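The Last Week of the Ferry

When the ferry company announced that the boat to Utitz would stop in April, Larysa Zhuravel had already bought a ticket book for the whole year. It had 100 tickets in it. She went to the office with the book in her hand and asked for her money, and the young man behind the glass gave her a form.

"You must write the reason," he said.

"The reason is that you have no boat."

He thought about this and told her to write it.

She did not write it. She put the form inside the book and went down to the water, where the boat was still standing with its engine on. It was the nine o'clock boat. Only two other passengers were inside, an old man with a radio and a girl who was sleeping on her school bag. Larysa gave one ticket to the sailor and sat at the window.

On the other side, in Utitz, she had nothing to do. Her aunt had lived there, in a yellow house behind the bakery, but the aunt was dead for three years and the house belonged to a dentist. Larysa walked past it. The dentist had cut the plum tree. She drank a coffee at Flemska, where the chairs were always too low, and she took the next boat home.

The next day she did the same, and the day after that.

On the fourth day the sailor sat down across from her. His name was Nasution, it was written on his jacket, and he had a cold.

"You visit somebody?" he asked.

"No. I am using my tickets."

"All of them? We have until Sunday."

"I know how long you have."

He took out a handkerchief and looked at the water for some time. Then he said that his brother-in-law wanted him to drive a bus, and that on a bus one cannot walk around. Larysa said one could walk around at the last stop. He agreed that this was true, but he did not look happy about it.

That evening her sister called. Larysa told her about the tickets, and the sister said what the sister always said, that it was a very expensive way to be stubborn.

"They are already paid," said Larysa.

"Then give them to somebody."

Larysa stood in her kitchen with the telephone and did not answer. She had not thought of it. She had been thinking of the tickets as a thing like teeth, which you use yourself. 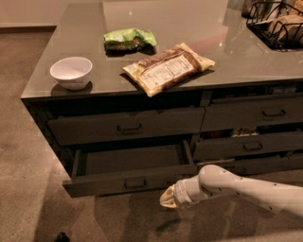 The kitchen, that same week.

On Saturday she stood at the pier from early morning and gave tickets to everybody who came. Some people did not want them. A woman with a stroller asked if it was a religion. But the schoolgirl took five and came back with her friends, and the man with the radio took two, one for himself and one, he said, for the way back.

By noon there was a line. The boat had not been so full in years, and Nasution had to find the second rope.

"Are you coming?" he shouted to her over the heads.

She looked in the book. Between the covers was only the form, still empty. She folded it, went to the ticket machine and bought a single.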